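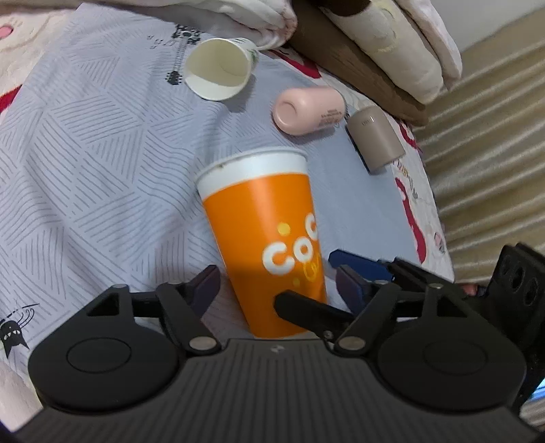 Cups and containers on the printed sheet, June

Hunen House Residents – Minutes of the June Meeting

The meeting opened at 7:10 p.m. in the second-floor lounge. Ketill Bergmann was in the chair and Subramaniam took the minutes. 13 residents attended. Rutov sent apologies.

1. Minutes of the last meeting
Accepted with one correction. The shelf in the laundry room was put up by Tutetetti, not by Rutov.

2. Cups and bottles in bedrooms
Bergmann said the kitchen is short of storage containers again and that most of what is missing ends up in bedrooms. Paper cups are also being left on beds and window sills over the weekend. He pointed to the photo: a tall orange paper cup, a small white one lying on its side, and a pale pink container and a gray bottle next to it, all on a bed sheet.

Tutetetti asked if the rule covers personal bottles. It does not. Bottles and containers that belong to a resident can stay in the room. Paper cups go out with the trash the same day.

One resident said the hall bin on the third floor is too small and fills up by noon. Bergmann will move the larger bin up from the bike room.

Agreed: paper cups out daily, shared containers back to the kitchen by 9 p.m. Subramaniam to put a note on the kitchen door.

3. Bedding
The linen closet was sorted last month. There are 29 sheets in usable condition, plus a bag of pillowcases that still has to be gone through. Plain sheets are for guests. Printed ones can be taken by anyone who wants them. The sheets with doodles on them were popular and there was a short discussion about whether to buy more. Tutetetti thought the pattern hides stains, so people wash them less often. Others did not agree.

Decision: no more printed sheets for now. Residents who spill coffee or tea on house bedding should rinse it right away and wash it on the next free slot. The stain remover is on the shelf over the left-hand machine.

4. Paper cup supply
The house bought a case of 200 paper cups for the spring open evening and there are still two sleeves left. Subramaniam suggested keeping these for guests and using mugs the rest of the time. Agreed, with one against. Bergmann will label the sleeves and put them in the top cupboard.

5. Cords and chargers
A reminder that cords should be kept off beds while plugged in. A resident on the first floor asked for a second power strip in the reading corner. Bergmann to check the outlet first – it was loose in the winter.

6. Other business
The window in the stairwell sticks. Rutov to look at it when he is back.
Lost property: one scarf, one blue umbrella, a set of measuring spoons. In the box by the front door until the end of the month.

The meeting closed at 8:05 p.m. The next meeting will be in the same room, and Tutetetti will take the minutes.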